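Search the archives Enter keywords Go

Subject: Re: [Londden-list] sourdough starter gone sluggish
2019-03-15 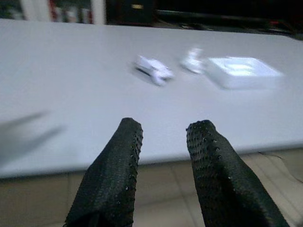 On the flour question, a reply from Mirani:

> I wouldn't give up on it yet. Mine sulked all winter and I had
> pretty much decided it was dead. I switched half the feed to rye,
> kept it on top of the fridge, and fed it twice a day for 6 days.
> Have you changed flour lately? Mine hates the Usurero white.

Oh, thank you for this, I feel so much better! And yes, guilty, I did change flour. The store had the big Usurero bags on sale and I came home with enough to last until May (my own fault, I can't walk past a sale). So that may well be my whole problem right there.

I've started the rye thing as of last night. I'm doing 50 grams of starter, 50 of water, and then half rye and half the old Larnavov bread flour, which I found at the back of the pantry behind the rice. I don't have a warm fridge top, mine's built in, so the jar is living in the oven with just the light on. I put a sticky note on the door because I know myself, and I know I'd preheat the thing with the jar still in there!

One more question for whoever knows. When you say twice a day, do you throw out most of it each time? I hate tossing it. I made crackers with the last lot, some 30 of them, rolled really thin with salt and caraway, and they were gone before supper. But there's only so many crackers a person can eat in a week.

Also, does anybody cover theirs with a cloth, or is a loose lid okay? Mine gets a crust on top with the cloth.

> To unsubscribe, send a blank message to the list address.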